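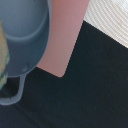

Starero Household Handling Set

Summary

The Starero Household Handling Set is a collection of recorded attempts at small indoor chores, carried out by a single robot arm with a two-finger gripper. It was prepared by the Ciobanu Laboratory to help answer a narrow question: which ordinary handling jobs can a machine now be trusted to finish without help, and which can it not. The set holds 3000 attempts across 6 chores. It is intended for research and teaching.

Chores covered

clear: move every loose item off a work surface and into a bin
sort: group items by kind
hang: place a handled item on a peg
stack: nest or pile items of similar shape
fold: fold a cloth once, edges matched
wipe: pass a cloth over a marked area

Each chore has its own folder. Folder names match the short names given in this list.

Materials

Items are everyday goods of the type kept in a kitchen or utility drawer. They include plastic goods with thin handles, flat pieces with rounded corners, and ribbed or knitted textiles. Items were allowed to touch or lie against one another at the start of an attempt. Dark surfaces were used for many sessions. Lint and dust were not removed between attempts, as a working home would not be free of them.

Contents of each record

wrist view: color video from the gripper side
joint log: arm positions, sampled throughout the attempt
grip log: finger opening and motor load
outcome: finished, partly finished, or failed
note: short free text entered by the operator (may be blank)

Wrist views are close. Large items are often seen only in part, and users should not expect a full outline of any item in a given still.

Scoring

An attempt is scored as finished only if the chore was completed within 5 minutes and no person touched the arm or the items. A dropped item does not by itself count as a failure if the arm recovered it. Partly finished attempts are kept in the set and should not be merged with failures when results are reported.

Present state of the work

Clearing and sorting are the strongest chores in the set. Rigid items standing apart from their neighbors were handled with few errors. Performance falls when two items lie edge to edge, where the fingers must either separate them or lift both. Thin looped handles remain difficult: the arm frequently closed on the body of the item when the loop was the better choice. Folding is not at a level suitable for unattended use. The laboratory does not consider the results sufficient to support claims about general housework.

Splits

A test portion of 200 attempts is held apart. It contains items that do not occur in the training portion. Please do not tune on it. The split file is splits.csv in the top folder.

Known limits

All attempts were recorded with one arm, named Jarnus in the logs. Lighting was indoor and fairly even. No glass, liquids, or sharp tools were used. Muted colors may appear cooler in some sessions than in others, and no correction has been applied. Operator notes before the January revision use an older set of outcome words; a conversion table is given in notes_old.txt.

Related files

The Comer loader reads all folders and returns records in time order. It requires the joint log and will skip any record where that file is missing.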